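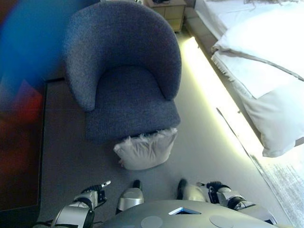 Share 4 | 3 comments

Hello again, and sorry this one's a bit long. You asked for more on the money this time and less on which bits of bedroom we've been tidying, so I'll try (no promises).

The short version is that the Grerker project is still inside the equipment budget, but I'd like to move some of it about before the year ends. When we wrote the bid in September I put nearly everything under "arms and hands" and a silly little amount under "everything else". Everything else is where it's going! Sleeves, fingertips, cables, clips for cables, bedding, more bedding. I had a line for consumables that I'd copied from a much smaller job and it shows.

Sleeves first. We've been buying the black fabric ones singly from Felico at £79 a go, and I'd been treating them as something you fit once and forget. They want looking at every week, really, along the folds, and I'd like a proper stock on the shelf so that a worn one doesn't cost us a day. If we order four together the price comes down to £293 for the lot, which saves a bit, and they'd all come from the same batch. I've asked for a written quote and will forward it when it lands.

Then there's cable. I know, I know, it was in the last report too. We've got black cable lying on the floor right where the hands are working low down, and I'd much prefer to spend on routing it properly now than keep buying replacement leads.

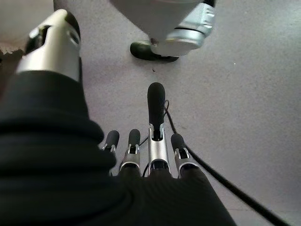
Felico say they'd leave the sleeves alone and put the money into cable clips and a longer lead first, as a snagged cable will hurt a wrist joint far more than a tired sleeve will. Fair point, although they do sell clips. I've put both in the revised plan, clips first.

The big decision is the hands. Rivar would like us to sign for a second full set before the end of the financial year, and Ledesma have offered a lease with servicing thrown in. I was all for buying, until I sat down and wrote out what we use the hands for. It's mostly cloth: sheets, covers, anything soft with an edge to get hold of. That's hard on fingertips and not especially hard on anything else, so I'd sooner lease for the first 100 hours of work, log every part we change, and then come back to you with a purchase price I can stand behind. Ledesma's contract has a buy-out clause, but I want it read by somebody better at contracts than me before we lean on it.

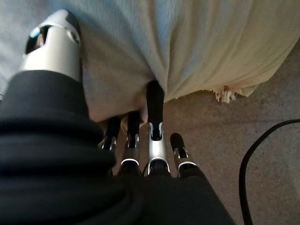 Fingers at the edge of the cloth, sleeve and cable both in view.

What I need from you:

- a yes or no on moving money from "arms and hands" into consumables
- a steer on lease or buy (even a rough one would help)
- the name of whoever signs off leases at your end, I've lost the email

Next report will have the fingertip log in it.

Filed under: Project updates / Kit and budgets

3 comments

Guest wrote:
Does the lease cover fingertips or only the hands themselves? Ours didn't and it was a nasty surprise.

Reply from author:
Good question, I'd assumed it did. Going back to Ledesma to ask.

Guest wrote:
Happy with clips first. Please send the sleeve quote before you order though.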